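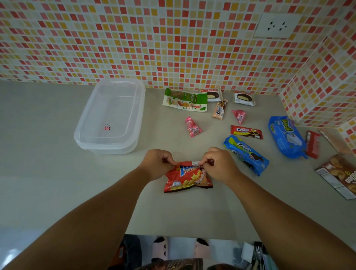
博客改固定链接之后收录下降，301 已经做了，还漏了什么？

分类：建站与博客 / 搜索收录
提问时间：2018年5月

情况如下，请熟悉服务器配置的朋友看一下。

博客是 WordPress，记录零食和厨房收纳，文章共 609 篇，主机是 Prasatska 的共享套餐，前面挂了 Lutulero 的 CDN，主题用 Drillorness。4 月份做了两件事：一是全站由 http 换成 https，二是固定链接由“/年/月/文章名/”改成“/文章名/”。旧地址的跳转用 Herrero 插件处理，插件里选的是“自动匹配旧链接”。

目前的现象：
1. 浏览器打开旧地址能到新地址，没有发现 404。
2. 搜索结果里旧地址和新地址同时存在，部分文章两个都查不到。
3. 站长后台的“已排除”一栏持续增加，理由多数是“网页会自动重定向”，少数是“备用网页（有适当的规范标记）”。
4. 站点地图已重新提交，状态是成功。
5. robots.txt 没有改动过，也没有勾选“建议搜索引擎不索引本站点”。

搜索来的访问大约只剩改版前的三分之一。想问的是：跳转既然是通的，收录为什么掉这么多？要不要把固定链接改回去？

回答 1

正常现象，换链接都会掉，等两三个月就回来了。期间多发文章，多做外链，别再动了。我以前换过一次域名也是这样。

 评论（提问者）：等可以等，想先排除配置错误。
 评论：不赞成直接等。跳转没做对的话等多久都一样。

回答 2（已采纳）

浏览器能打开只说明最终落点正确，中间经过几跳、每一跳是什么状态码，浏览器里看不出来。先在命令行查：

curl -sIL http://www.你的域名/2016/11/某篇文章/

逐行看每个响应的状态码和 Location。按你描述的组合，比较常见的结果是这样一串：

http 带 www 的旧地址，301 到 https 带 www 的旧地址；
再 301 到 https 不带 www 的旧地址；
再 302 到新地址。

有两个问题。

第一，链条过长。协议、主机名、路径三次变化应当合并成一次跳转。爬虫能跟着走，但每一跳都占一次抓取，旧地址的处理会变慢，共享主机响应慢的时候更明显。

第二，最后一跳可能是 302。Herrero 的自动匹配在部分版本里默认发 302，设置页的“重定向类型”要手动改成 301。302 表示临时移动，搜索引擎可能继续把旧地址当作规范地址，新旧并存就是这么来的。

处理办法是不用插件，把规则写到服务器上。nginx 的写法：

rewrite "^/[0-9]{4}/[0-9]{2}/([a-z0-9-]*[a-z][a-z0-9-]*)/?$" https://你的域名/$1/ permanent;

正则里有花括号，整段要加引号，不加会报语法错误。最后一段要求至少含一个字母，是为了避开按日归档的地址，例如 /2016/11/12/，否则会被错误地跳到 /12/。文章名是中文的，nginx 匹配的是解码之后的字符，上面的字符集不够用，需要另写一条。按月归档的翻页 /2016/11/page/2/ 比规则多一段，不会命中。

这条规则要分别放进 80 端口和 443 端口的 server 段，并且放在强制 https 那条之前，顺序反了仍然是两跳。

Prasatska 的共享套餐如果跑的是 Apache，就改 .htaccess，放在“# BEGIN WordPress”这一行的上面。放在 BEGIN 和 END 之间的内容，下次保存固定链接设置时会被覆盖。

然后查规范标记。打开任意一篇新地址的源代码，搜索 canonical，看三点：
协议是不是 https；
有没有 www，和跳转终点是否一致；
同一页里是不是只出现一次。

主题和 SEO 插件各输出一份的情况不少见，Drillorness 的“高级”选项卡里有一项“输出规范链接”，用了 SEO 插件就把它关掉。另外检查“设置 - 常规”里的两个地址，还是 http 的话，WordPress 自己生成的规范链接也会是 http，等于新页面指向一个会跳转的地址。

最后清 CDN 缓存。Lutulero 如果把原来的 302 响应存在边缘节点，源站改完外面也看不到。清完再用 curl 查一遍，对比直连源站的结果：

curl -sI --resolve 你的域名:443:源站IP https://你的域名/2016/11/某篇文章/

两边状态码和 Location 应当相同。

固定链接不要改回去。再改一次，同一篇文章就有三段历史，新地址已经收录的部分也会受影响。

站长后台里“网页会自动重定向”这一项，对旧地址来说是预期状态，不用处理。需要看的是新地址有没有进“有效”。旧的 http 资源和新的 https 资源在后台是分开统计的，只看旧的那个，曲线当然一直往下。

 评论（提问者）：查了，和你写的一样，三跳，最后一跳是 302。canonical 有两份，主题那份是 http。规则已经改到 .htaccess，现在是一跳 301。后台确实只添加过 http 的资源，https 的刚加上。
 评论：.htaccess 里路径开头没有斜杠，照抄 nginx 的正则不会命中，后来的人注意。
 评论（提问者）：对，去掉开头的斜杠才生效。另外有 65 篇是中文文章名，单独写了规则。

回答 3

补充两点，上面没有提到。

站内链接要一起改。文章正文里互相引用的地址是写死在数据库里的，改固定链接不会更新它们。爬虫每次从正文进去都先碰到跳转。用 WP-CLI 先试跑：

wp search-replace 'http://www.你的域名' 'https://你的域名' --skip-columns=guid --dry-run

看一下替换数量是否合理，再去掉 --dry-run 正式执行。guid 列不要动，会影响订阅器判断文章是否已读。这条只处理协议和主机名，年月那一段要用 --regex 另跑一次，速度慢，先备份数据库。图片路径 /wp-content/uploads/2016/11/ 里也有年月，正则写宽了会把图片一起改坏。

附件页也查一下。改成“/文章名/”以后，附件和文章可能抢同一个别名，文章会被自动加上 -2，旧地址按规则跳过去就落到附件页上，浏览器显示的是一张孤零零的图，状态码仍然是 200，所以 404 日志里查不到。我处理过的一个站有 2,000 多个附件，其中 7 个和文章重名。在媒体库里改掉附件的别名，再把文章的 -2 去掉即可。

访问日志建议保留到旧地址基本没有爬虫请求为止，跳转规则本身至少留一年，有外链的长期保留。

 评论（提问者）：附件重名查到一个，已改。正文替换准备周末低峰时跑。
 评论：共享主机不一定给 SSH，没有 WP-CLI 的话可以把库导到本地替换后再导回去。不要直接在导出的 SQL 文件里做文本替换，序列化字段的长度对不上，小工具设置会丢。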